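Courses > Media and Health > Week 2 handout
Reading time: 4 min

DETOX, CLEANSES, "RESETS": notes to go with the lecture

Read before Saturday workshop. Rough notes, not a substitute for turning up.

1. Where we got to

Last time: how a celebrity wellness claim travels. Newsletter, then gossip site, then morning TV, then your aunt. Each step drops a qualifier. "May support" turns into "helps," "helps" turns into "flushes out." By the end no one remembers there was a product page at the start of it.

This week the claim itself. What does "detox" mean when it's on a juice bottle?

2. The word

Two uses, keep them apart in your essays.

a) Clinical. Supervised withdrawal from alcohol or drugs, or treatment for an actual poisoning. Named substance, known dose (sometimes), trained staff.

b) Marketing. Unnamed "toxins," no dose, no test before or after. Borrowed the seriousness of (a).

Quick check for any (b) text: which toxin? How was it measured? If the copy can't say, write that down. It's your first finding.

3. What the body does already

Liver changes a lot of compounds into forms that can be got rid of. Kidneys filter blood, make urine. Gut moves waste out. Lungs get rid of carbon dioxide. Skin - sweat is mostly for cooling, very little waste leaves that way, so be careful with sauna claims.

You don't need the biochemistry for this course. You do need to be able to say it in one plain sentence without overclaiming. Organs can fail, obviously, and then it's a hospital matter, not a lemon matter.

4. Case: the Tefera January Reset

Class packet, pages 2 and following. A 14 day plan, juices plus powder plus a tea. Things to mark up:

- "Give your system a rest." Rest from what? Digestion doesn't clock off
- before and after quotes, all first names, all about feeling "lighter"
- weight loss in the big type, "individual results vary" in the tiny type
- price only shows up after the quiz

On the weight: cut calories hard and the scale drops fast. A good part of that early drop is water, along with stored glycogen. Comes back when normal eating does. The plan's own FAQ half admits this, look for the word "rebalance."

Also the tea. If an ingredient list has senna on it, that's a laxative. People read the result as toxins leaving. Can mean cramps and dehydration, and it can be a problem with some medicines. Worth a line in your write up.

5. Case: Flavska foot pads

Stick on at night, brown by morning, brown = toxins. Ask what else could turn them brown. Moisture plus whatever's in the pad. How would you test it? Drip plain water on one and wait. Cheap experiment, good paragraph.

6. How it gets covered

Compare the two pieces in the packet. Jaltton ran the press release nearly word for word, 508 words, no outside source. Tustance did the snarky version, jokes about the cayenne all the way down. Lots of fun. But read it again: the jokes are about the celebrity, hardly any about the claim, and the product link is still there in paragraph two. Mockery is coverage too.

Question to bring: does a sarcastic write-up leave the reader knowing more then the gushing one? I go back and forth.

7. Why January

Guilt, gym ads, new calendars. The holiday "excess" story sets up the fix. Notice the religious flavor, sin and cleansing, purity, "being good." Older than juicing by a long way. Don't go overboard on this in the essay, one paragraph max.

8. Fairness

Some people do feel better on these plans. Less alcohol, more sleep, more vegetables, paying attention for a change. All plausible without any toxin. Give them that. Say which part of the plan could be doing the work.

And no sneering at buyers. Marks come off for it.
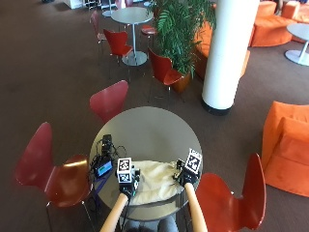 9. Assignment

Pick one detox product or article not in the packet. Annotate it, then a short commentary. Worth 40 percent of the module. Quote the claims exactly, with the small print. Seperate what the text says from what it lets you assume, that's where most drafts go soft. Screenshots fine as long as the page address shows. Bring a draft to the workshop, paper please, the printer in the study room is slow so don't leave it til the morning.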